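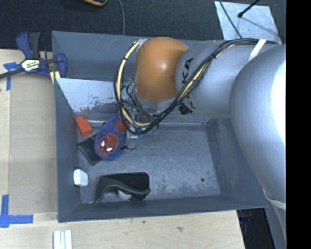

How do you wash an old soft toy without wrecking it?

Cool water, a little mild soap, a squeeze in a towel and a long slow dry somewhere airy.

Nikola Dudek
27 Oct 2021

Right, soft toy thread! I've been promising this since May and the bags in the hall have reached the light switch, so it's happening.

 I love that bin. The floor of it is scratched to bits and I wouldn't swap it for a new one. Sloping sides are brilliant for soft toys, everything slides back down to the middle where you can get at it.

Some background for the new people: I wash, mend and rehome soft toys from a spare room in Lusness. This year's total so far is 765 toys out of the door. I write every one in a notebook and I'm on my second notebook!!

First thing with any toy is a good squeeze all over. You want to find the hard bits before the water does. Squeakers, growlers, battery boxes, a coin somebody posted in through a seam in 1987. Anything with a battery box gets surface cleaning only, damp cloth and patience.

Second thing, look at the stuffing. Poke a finger in at the neck. If it springs back it's most likely polyester and will wash happily. If it crunches, stop! Old bears can be full of wood wool, and wood wool hates a bath.

Eyes next. Give each one a proper tug. Glued-on eyes come off with very little encouragement and I'd much rather it was me than a toddler. Anything for under-threes gets embroidered eyes here, no exceptions, even if the old ones were gorgeous (sorry, owl).

Now washing. I fill the sink, swish the soap in until it's all gone, then put the toy in face up and press it under with flat hands. Press, let go, press, let go. No scrubbing, scrubbing makes the pile go bobbly and it never forgives you.

Rinse until the water runs clear and then rinse again. Soap left in fur dries sticky and picks up every bit of dust in the house. My record is nine rinses, for a polar bear who was beige when he arrived and VERY white when he left.

Do not wring. I know you want to. Roll the toy in a towel like a Swiss roll and kneel on it. It looks awful and works beautifully.

Drying takes ages, plan for it. A fat teddy can take two full days on an airer, turned morning and night. Feel right down in the middle before you decide it's done, because a damp tummy goes musty very fast.

My favourite bit is the brush! A clean dog slicker brush while the fur is nearly dry, little short strokes, lifting up. Flat sad rabbits go in and enormous rabbits come out. I still squeak a bit when it works.

Somebody asked about thread. I use the upholstery thread from Drusell, mostly the mid brown and the cream. Ladder stitch for seams, small stitches, pull it snug every inch or so and the join vanishes into the fur. If you learn one stitch, learn that one.

And stuffing: tease it apart before you put it in. Small tufts, pushed to the far ends first with a chopstick. Paws, then legs, then body, and leave the neck for last so you can pack it firm. Floppy necks are nearly always a packing problem.

Someone else asked if charity shops will take them. Lots won't without the safety label, so ring first. If the label is still on, please don't snip it off because it's scratchy!

Things without a label go to Mrs Jabłońska for her dog rescue, minus eyes, noses and ribbons. The dogs have no complaints about the stitching.

Current mending pile, in order: elephant with a split ear, a very long snake, something that might be a badger, and a hippo from the Dokov box that needs a whole new foot. I've got exactly the right grey for the foot and I am so pleased about it.

Hippo foot post coming tomorrow if the glue on my thimble dries. Send me your before and afters in the meantime, I look at all of them, and tell me what you think that badger is.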